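Electric steamer for buns: crowding, wrinkled tops, and do I leave the lid on?
Posted in: Countertop Cooking > Steaming and Dumplings

poppy_b
I finally gave up on my stacking bamboo baskets (the bottom one got moldy over the summer, RIP) and switched to one of those small electric steamers with the metal tray. My buns used to come out fine. Now they come out wrinkled about half the time and I'm going a little nuts! Same dough, same filling, same freezer bag even. I use frozen plain ones from Rasden when I'm lazy and make my own when it's December and I have time off.

So my questions are: how many do you put in at once, do you let them sit with the lid on after, and where do you put them when they come out? Photo of the setup. I've been moving mine onto a big flat plate.
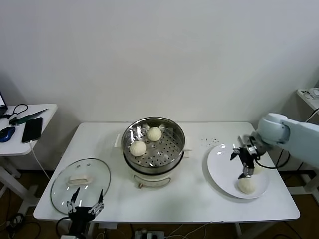 Two in the steamer, one on the plate, lid off to the left.

ragnvald_k
Nice little pot. I have one with the same kind of holes in the tray and I never put more than three in. They swell more than you think and if they touch each other the skin tears when you pull them apart.

On the wrinkling, I'd bet on the lid. If you yank it off the second the timer goes, the cold air hits them and they collapse. Turn the knob off, crack the lid a tiny bit, wait 2 minutes, then take it all the way off. Works for me every time.

dumpling_dad62
Going to disagree with Ragnvald a bit. I leave the lid fully shut for five and then lift it straight up. Cracking it lets drips run down to the edge of the glass and plop right onto the nearest bun. Wet spots look a lot like wrinkles once they dry.

Also, glass lids drip way more than bamboo ever did. Tie a dish towel around it with the corners knotted up on top, around the handle.

ragnvald_k
Towel yes. Five minutes no, mine go gummy on the bottom.

ruthhulme
Are you lining the tray with anything? I can't see any paper under them in your picture. Bare metal with holes is okay if you oil it but I always get a bald patch on the underside where the dough stays behind. I cut squares of baking parchment and keep a stack in the drawer.

poppy_b
No liner! I brush on a little oil and hope. I'll try parchment. And I had no idea about the towel, my grandmother just used the bamboo so it never came up.

l_ackroyd
Nobody's asked what heat you're running. I had a Clavia steamer before this one and on the top setting it boiled so hard the buns came out looking like walnuts. Turned the knob down to the middle and gave them 16 minutes from frozen and they were smooth. I'd try that before buying towels and paper and whatever else.

dumpling_dad62
Lionel, everyone owns a towel.

l_ackroyd
Fair

poppy_b
OK, back with a report! Tried the middle heat, waited two minutes with the lid cracked (sorry dad62, yours is next). Still no liner because I forgot to buy parchment. They're better, I think? The one at the back of the tray still looks a bit wrinkly to me.
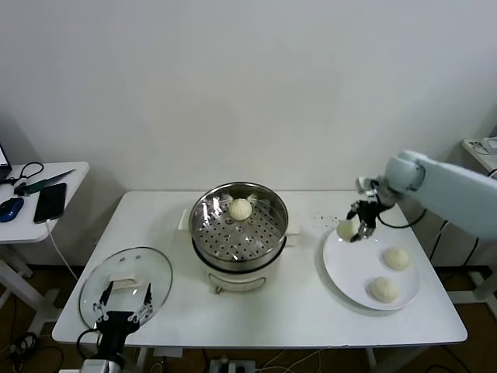 Last one still on the tray, the rest over on the plate side.

ruthhulme
Those look perfectly good to eat, for what it's worth. The wrinkling on the back one is slight. I've served far worse to company.

I'd swap the plate though. A flat plate traps the steam underneath and you get soggy bottoms. Wire cooling rack for a few minutes, then the plate when you're ready to eat.

callum_s
Seconding the rack. I do over 60 of these for our street party, four at a time (takes forever, bring a book) and the plate ones are always the first to go sticky.

Different thought on wrinkles: proofing. If your homemade ones do it more than the Rasden ones, you're overproofing. Poppy, which were these?

poppy_b
Rasden, straight from the bag. My homemade are worse, yeah. I usually let them go an hour because the recipe card says so.

callum_s
An hour in a warm kitchen is a lot for small buns. Try half that and poke one. If the dent fills in slowly, steam them right then.

ragnvald_k
Agree with Callum on homemade. For frozen it's still the lid.

l_ackroyd
For frozen it's still the heat.

poppy_b
You two, haha. Next batch is half-hour proof, middle heat, towel on the lid, and a rack if I can dig mine out from behind the Pickering roasting pan. Does anyone reheat theirs in the steamer the next day or is the microwave with a damp paper towel fine?

ruthhulme
Steamer, four minutes. The microwave is fine if you eat it standing up in the next thirty seconds.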